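Chapter 9
Teaching by Hand: The Fruit Task

In January the robotics club at Fendale began its second project of the school year. The first, Talus, was a wheeled base that followed a line of tape. The new one, Renano, had no wheels and no motors. Its members set out to collect examples of a person picking things up, so that a robot arm could later be trained on them.

Pravesh Sithole, who ran the club, split the members into pairs. Soo-ah Ha and Woo-jin Seo took the fruit task. One pair of grippers is held in the hands, and the person moves fruit on and off a plate using only the two fingers of each. Every attempt is called an episode. The club's target was 100 episodes, with no more than 20 in one sitting, as tired hands make jerky movements.

Fruit is a good place to start. It is round, it rolls, and no two pieces are quite the same size. A grip that holds a large apple may miss a small plum – and a grip that is too tight will bruise it.

In this chapter you will plan a task of your own, write the steps on one page and agree with a partner what counts as a finished episode. Section 9.1 deals with choosing objects. Section 9.2 deals with the starting layout and how far to change it between episodes. You will need your log sheet from Chapter 2.

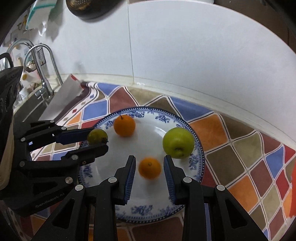 Should a failed grip be deleted from the log?
Keep it and mark it as failed. You will need the failed episodes when you compare grips in Section 9.2.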